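Most advice about work tables is about size. Get the biggest one you can afford, people say, and you'll never run out of room. I had a table like that in my last place in Vallejo, and within 60 days I'd run out of room. What I needed was an edge.

A raised border costs almost nothing. You can screw a strip of molding along the front of any flat top in an afternoon – mine took two tries, the first one in October with the wrong screws. After that, small parts stop rolling onto the floor. I spent years buying drawer dividers and labeled jars, and none of it did as much as that strip.

The second thing I'd argue for is the open tray. Lids are overrated on a bench. If a box has a lid, I put something on top of the lid, and then the box may as well be in the attic. A shallow tray with walls gets used, and it can be carried off whole when the table is needed for something else. Huvero makes a nice one, but a baking pan will do.

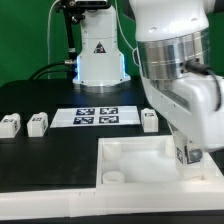

Color matters more than I used to think. White parts on a black top can be found at a glance, and the same parts on pale wood take a minute of patting around. I'd pick the top for what goes on it and ignore whether it matches the room. The same goes for marking things. If several blocks are the same shape, put the label on a side that faces you, since a label underneath is no use to anyone.

People will say a big table can have all of this too. It can, and if you have 500 dollars and the floor space, go ahead. I'd still put the edge on first and see how the old table does.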